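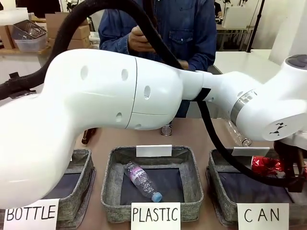 Ternero Sorting Set

Version 2, released 6/21/20. Maintained by Anitha Rajan and Tymofii Moroz at the Funau shared workshop.

Summary

The Ternero Sorting Set contains recordings of a single robot arm sorting empty drink containers into three fabric bins. The bins carry handwritten signs reading BOTTLE, PLASTIC and CAN. The set was made by members of the workshop as part of a build intended to sort the containers left in the shared kitchen. It is offered to other workshops and home builders who wish to train or test a small sorting routine of their own.

Contents

The release holds 762 episodes. Each episode covers one container, from the start of the reach to the release over a bin. Of these, 78 are marked as failed and are kept in a separate folder. Users who require only successful episodes should leave that folder out.

Every episode includes:
fixed camera video
joint positions and gripper state
a text label giving the intended bin
operator notes, where any were made

Setup

The arm is mounted at the side of a table, and the bins stand in one row. Camera position and bin order were held constant throughout. Containers were placed by hand between episodes, without a set pattern. The sorting rule is simple: metal goes to CAN, clear plastic drink bottles go to PLASTIC, and all other bottles go to BOTTLE.

Crushed cans are included on purpose. The first version used only undamaged cans, and routines trained on it did poorly with the contents of a real recycling bag.

Known limitations

The arm blocks the fixed camera's view of the bins during part of most episodes. No second view is supplied.

Members of the workshop are present in the background of many episodes, and an operator may have a hand on the arm's cable. Users who crop the video should check that the bins remain fully inside the crop.

In 13 episodes the label and the final bin disagree. These are listed in mismatches.txt and have not been corrected - the operators' entries were left as first written.

Lighting varies. Episodes recorded in February are darker than the rest.

Use and credit

The set may be copied and changed for any noncommercial purpose. Please credit the Funau workshop and name the version used. Corrections to labels should be sent to Divya Chacko, with the episode number in the subject line.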